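Kitchen Worktops and Food Waste at Home – Project Report
Group: Amarachi Adebisi, Minoru Kudo, Denise Inskip
Tutor: Eckhard Ostermann

3. Method

Asked 4 households to weigh all food thrown away, every day in February. Cheap digital scales, paper log stuck on fridge. Peelings and tea bags went in a seperate column. One household dropped out after 2 weeks so their figures are left out of the table.

Prep space was measured with a tape, only the clear bit of worktop, not under the kettle etc.

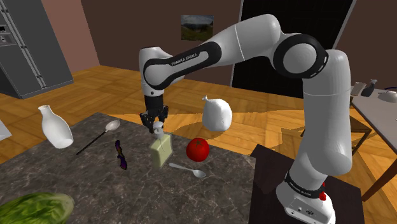

Fig. 2. Dark grey marbled countertop, computer render.

4. Results

Mean waste was 752 g per person per week. Bread and salad the worst by far. Less clear worktop did seem to go with more waste but with 3 households we cant say much – could just be who cooks. Denise's log had gaps at weekends, filled in from memory.

5. Problems

Scales not all the same make. Should of checked them against each other first. Leftovers given to the dog – counted as waste by one house only.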